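Section 4: Good practice for two-handed demonstrations

Vudari hand-held grippers, set-up and operating guide
Last revised 2021-05-02

Read Section 3 (charging, pairing, calibration) first. If your grippers have not been calibrated since they were last taken apart, go back and do it now, then come and join us here. This is the fun part!

Everything in this section applies to work with two grippers held by one operator. Single-gripper work is in Section 5. The rules come out of two long rounds of recording at Vaststead and Bramwell, and we have kept only the ones that made a clear difference to how much of the data we could keep. The ball-and-container task is used throughout, so you can practice each step as you read. 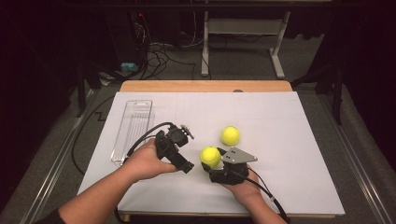
Regula Fankhauser
Lead, Demonstration Standards, Norkwood

4.1 Before you start

1. Clear the board of everything that is not part of the task. Pens, spare screws and coffee cups all end up in the data.

2. Place the container on the side of the hand that will steady it, with its long side running away from you. It should be reachable without leaning.

3. Place the balls where either gripper can approach them without crossing the other arm.

4. Check both cables. Each should run back along the forearm with enough slack for a full reach. Secure it with one soft strap near the wrist and one above the elbow.

CAUTION: A cable pulled tight at full reach can tug the gripper sideways just as the fingers close. Do one slow reach to each far corner of the board before every session.

5. Set the room lights to the level in your site sheet. We use 800 lux at the board surface. Leave them alone until the session is over, even if the sun comes out.

6. Open and close each gripper fully, twice. Watch the live view from each one and confirm that both fingertips show at every opening width.

Note: Clear plastic is wonderful practice and a little unforgiving. In the gripper view its walls may show only as thin bright lines. If you cannot find the rim in the live view, move the container a little until you can.

4.2 Starting position

Begin every demonstration with both grippers open, above the board and still. Hold this position while you count to two, then start. The pause feels silly at first, and you will be very glad of it when you trim the recordings.
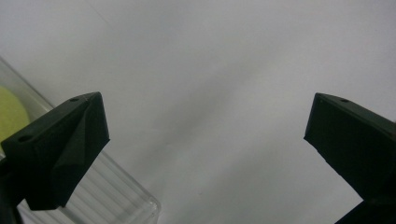

Keep your elbows low and your wrists straight. New operators tend to lift the shoulders, and the grippers begin to drift inward after a few minutes. If you notice this, stop between demonstrations and shake your arms out.

4.3 Moving and grasping

1. Move at a steady pace, a bit slower than you would with bare hands. Smooth is what we want.

2. Line up before you close. The object should sit between the fingers before either one touches it.

3. Close until the object is held, then stop squeezing. A tennis ball forgives a heavy hand – a paper cup will not, and the habit you build here is the one you take to the next task.

4. Lift straight up before you travel sideways.

5. Lower the object into the container and open the fingers only when it is near the bottom. No dropping, no tossing. (Yes, we all want to try it.)

6. Return to the starting position and hold it again.

If you miss a grasp, back off, open fully and try once more. Keep the recording running: a clean recovery is valuable and we love to see them. After a second miss, end the demonstration and mark it as failed in the log.

4.4 Working with both hands

One gripper leads and the other supports. Decide which is which before you begin and say it out loud if you have a partner at the screen. You may switch roles between demonstrations, never in the middle of one.

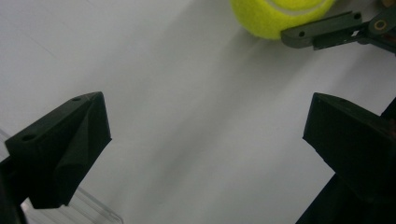 Leave at least 20 mm between the two sets of fingers unless the task sheet calls for a handover. Fingers that touch by accident can knock the calibration out, and the linkage arms are the first parts to suffer.

CAUTION: If the grippers strike each other hard, stop. Inspect the fingertips, the pivots and the mounting screws on both, then repeat the check in 3.6 before you record again.

For a handover, the receiving gripper closes first and the giving gripper opens second. Allow a short, clear pause with both holding.

4.5 Breaks and session limits

Record for no more than about 85 minutes in one sitting, counting set-up. Put the grippers down between blocks, on the rest pads and with the fingers open. Tired hands make jerky recordings, and sore wrists are a reason to finish for the day.

4.6 Logging

Fill in the log as you go. Note the operator, the task, the lead hand, any failed demonstrations and anything that changed on the board. A line such as "moved container, lost sight of rim" is perfect. Sites that sent us full logs last July had their recordings checked much faster.

Continue with Section 5, or turn to Appendix B for the printable checklist.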